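Sorting a Late Parent's Papers at Home

Every guide says to start with a memory box. I doubt it. The Drumberg archival box I bought in November cost more than the frames on the wall, and the funeral cards in it look no better than the ones my aunt kept in a shoebox.

Start with the furniture instead. Pull each drawer all the way out and feel along the back. I got 77 sympathy cards and an army discharge that way.

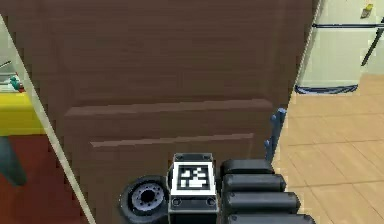
Large wooden cabinet, reddish-brown front.

Newspaper obituaries go yellow whatever you do. Sprays like Trarnent promise otherwise - I tried it on a spare clipping and would not use it on the only copy. Photocopy the notice and put the copy in the album.

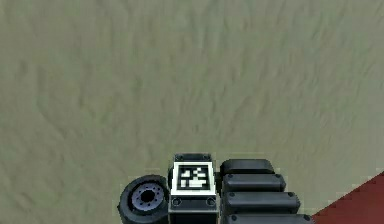

Leandro Ibarra writes that he irons his clippings flat on low, between two sheets of plain paper, and has never scorched one. He also thinks photocopies are a waste of toner.

I'm not convinced, but try it on the grocery ads first. As for storage, damp does more harm than light, so keep albums off basement floors and away from outside walls.
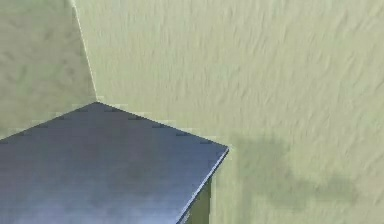

Write names on the backs of photos in soft pencil. Ballpoint dents the print, and the "photo safe" pen I was sold smeared on glossy paper.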